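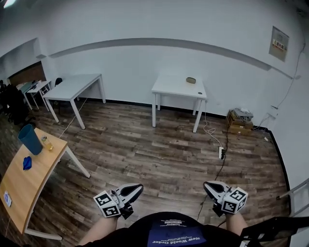

Printing is the work of putting the same words or shapes onto a surface again and again. Most people think first of books and newspapers, but printing can be found on cereal boxes, street signs, stamps and clothing. A dark short-sleeved shirt with a navy blue panel on the front, carrying small white letters such as the words "New World Order", is one example of print that a person can wear. Letters on a shirt face outward so that other people can read them. To the wearer looking down, they are upside down.

How did printing begin?

Long ago, every book was copied by hand. A single copy could take many months. In China, people learned to carve a whole page into a block of wood, brush ink over it and press paper on top. Only the raised parts of the block touched the paper, so only those parts made a mark. This is called relief printing.

Later, printers made each letter as a separate small piece, called type. The pieces could be lined up to make words, used, taken apart and used again for another page.

Why are the letters backward?

When a block is pressed onto paper, the picture it leaves is flipped, as in a mirror. For this reason every piece of type must be made backward. The letters b and d are easy to mix up - so are p and q - and young printers had to learn to read their lines in reverse.

How is a picture printed on cloth?

Many shirts are decorated by screen printing. A fine mesh is stretched tightly over a flat frame. Parts of the mesh are blocked, and the rest is left open. The printer lays the screen on the cloth and pulls ink across it with a rubber blade called a squeegee. Ink passes through the open parts and lands on the cloth below. A separate screen is usually needed for each color. The ink is then heated so that it will stay on the cloth when it is washed.

Printing in Prultevport

The Ortuño Print Room in Prultevport keeps 218 wooden printing blocks and 37 drawers of metal type. Young visitors may set their own names in type and print them on a card. The sessions are led by Oluwaseun Isah, the keeper of the print room, and are open to children aged 9 and over. An apron is provided. Special sessions on cloth printing are held in August.

Words to know

Ink: a colored liquid or paste used for printing.
Mesh: a cloth with very small, even holes.
Relief: a raised shape on a flat surface.
Type: small pieces with raised letters, used to print words.

Try it at home

Ask an adult to cut a potato in half and carve a simple shape into the flat side. Dab the potato with paint and press it firmly onto paper. Letters should be carved backward.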